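Found materials and where to stop

Art & Making > Sculpture and installation > Working with what you find

tidewrack_kiri
Posted 7 Feb 2025

Hello all! I've been lurking in the paper section for ages and have finally wandered over here, because I've got completely hooked on driftwood and old rope and need to talk to people who won't edge away from me at parties.

I've been offered a wall at the Pearce in Cirkthorpe in March (a real wall! in a real gallery! with a door people can walk through!) and I want to fill it with one long hanging piece made from what I've picked up along the estuary. I've got 30 lengths of wood so far, all thinner than my wrist, and a great tangle of blue and orange rope that I've been unpicking in the evenings. The working title is Banuda, which was painted on a plank I found two winters ago and which I've never managed to trace. A boat, I think. Or a house.

My question is how much you do to a thing before it stops being the thing you found. I've been washing mine and nothing else. A friend thinks I should oil the wood so it reads better under gallery lights. I'm torn. The grey is what made me pick it up!

Kiri Rutherford

---

gorsebank
Don't oil it. Please don't oil it. You'll get a lovely colour for a fortnight and then it'll look like a garden bench.

Congratulations on the wall, by the way. I love the Pearce, the light from the end window is glorious in the afternoon.

---

manaia_c
Ooh, I'm going to disagree with gorsebank straight away, sorry! I oil nearly everything and I don't think it's cheating at all. You've already moved the wood, washed it, dried it in your house and decided which way up it goes. It stopped being a stick on a beach the moment you bent down. After that you're making something and you may as well use everything you've got.

That said, try it on an offcut first, and try wax too, which stays a lot closer to the grey. I did a whole series of roots in wax and the surface was so soft I kept going back to stroke them.

How are you hanging it? That'd be my bigger worry. Long pieces made of lots of small ones love to twist.

Manaia Cosgrove

---

tidewrack_kiri
Oh that's such a good way of putting it, about bending down. I'm going to be thinking about that all week. I'll do a test piece with wax tonight.

Hanging: two lines of the found rope running the whole width, with the wood knotted in between like a very wonky ladder on its side. The rope is strong but stretchy, and I've got 300 little knots to tie if my sketch is right (it may not be right, I drew it on a bus).

---

papier_pete
Old rope makes me nervous. Sunlight does horrible things to it and you can't see how far in it's gone. I'd run a new steel wire behind it to take the weight and let the rope be for looking at.

---

gorsebank
Hmm, I'd feel a bit cheated as a visitor if I spotted a wire. Half the joy of a piece like that is knowing it's holding itself up.

---

papier_pete
You'd feel more cheated with a lump of estuary on your head.

---

manaia_c
Ha! I'm with Pete on this one. Galleries will nearly always ask what's holding the weight, and "some rope I found" is a hard conversation to have with the person who hangs the shows. Thin wire, painted the wall colour, and I promise you'd have to be looking for it. Or thread the wire through the core of the rope if it's the laid kind. Fiddly, but really satisfying when it works, and then gorsebank can't see it either.

---

tidewrack_kiri
Through the core!! I hadn't even thought of that. Some of it is laid and some is plaited, so I could use the laid stuff for the long runs and keep the plaited bits for the knots. I've just been and tried it with a coat hanger on a short length and it goes in beautifully if you twist as you push.

Wax report: did two sticks. One came out gorgeous, still grey but deeper, like a pebble when you've licked it. The other went blotchy, I think it still had salt in it. So now I'm wavering again.

---

zotus
Soak them. A big tub, plain water, change it every couple of days and keep going until you can't taste salt on the end. Then dry them slowly somewhere cool. Don't put them by the radiator, I split a beautiful piece of oak that way and I'm still sore about it.

On the other question, I fall somewhere between you all. I don't mind wax and I don't mind wire, but I do mind tidying. People find something with a great scar down it and then sand the scar off. The marks are the good bit! I spend far more time looking at scuffs and nicks than at shape these days.

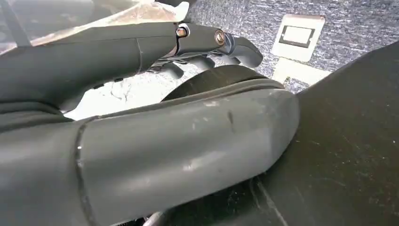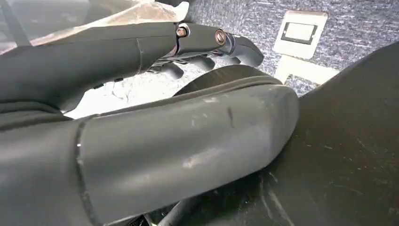 Dark grey, matte, pale scuffs and a seam. Both taken in the same place.

---

gorsebank
Zotus, I like those pale marks very much. I'd be tempted to do a rubbing, although I don't suppose it would pick up much.

And yes to the soaking. I take back a little of what I said about leaving the wood alone, provided it's only water.

---

zotus
Soft pencil and very thin paper for rubbings, if you ever do. Wax crayon skates over anything faint.

---

tidewrack_kiri
Right, the bath is full of sticks and my household is being very patient. I've decided: soak everything, wax only the pieces that go at eye level, no sanding anywhere, wire inside the laid rope. The Banuda plank is staying exactly as it is, flaky paint and all, right at the left-hand end where you come in.

One more thing while I've got you. Do I label it with where each piece was found, or is that too much?

---

papier_pete
Too much. One line on the card with the name of the estuary.

---

manaia_c
I'd adore a map! A little hand-drawn one, off to the side, for the people who want it. I always want it.

---

gorsebank
Map. Definitely map. Sorry, Pete.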